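Who Watches an Election?

Picture a country called Listumis. It has mountains, a very long river, and 136 towns. We made it up so we can use it to think about something real, and really exciting: how countries check that an election is fair!

An election is how people choose who will run things. Grown-ups go to a polling place, mark a piece of paper called a ballot, and drop it in a box. Then the ballots are counted. Easy to say, but a whole country has to do it at once, and everybody has to trust the result, even the people whose side lost.
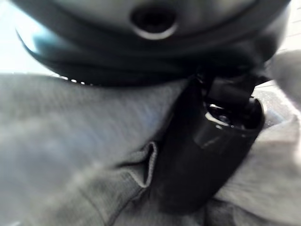
That is where election observers come in. An observer is a person who watches very carefully and writes down what happens. Some observers live in the country. Others travel from far away because the government of Listumis has invited them.

Say 100 observers fly in from the neighboring country of Vimbridge. They split into small teams, and each team gets a different part of the map. One team might go to Leka, a fishing town where people vote in the school gym. Another drives up a bumpy road to Clama, high in the mountains, where there are only 15 voters! (Every one of those votes counts just as much as a vote in the city.)

What do they look for? Lots of things! Is the ballot box empty before voting starts? Can people vote in secret? Is anyone being scared away or told whom to pick? Can someone in a wheelchair get through the door?

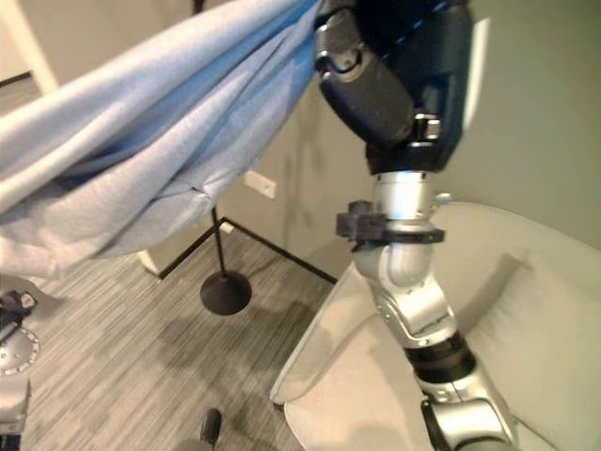 Observers have one very big rule: look, but don't touch. They can't help count, they can't boss the poll workers around, and they can't tell anyone how to vote. Even the little things are off limits. Suppose the curtain on a voting booth is light blue cloth, and it gets bunched up like the fabric in the picture, so people can see in. An observer doesn't fix it. She writes it in her notebook, and the poll workers are the ones who straighten it out.

When the voting is over, the teams put their notes together in a report. It says what went well and what should be better next time. Anyone can read it, including newspapers and other governments.

Can other countries make Listumis follow the advice? Usually not. Listumis runs its own elections. But other countries can say what they think, and they may become less friendly if the vote was unfair. Talking and working things out between countries has a great name: diplomacy!

Try it yourself: hold a class vote on 3 games to play at recess, and pick two people to be the observers.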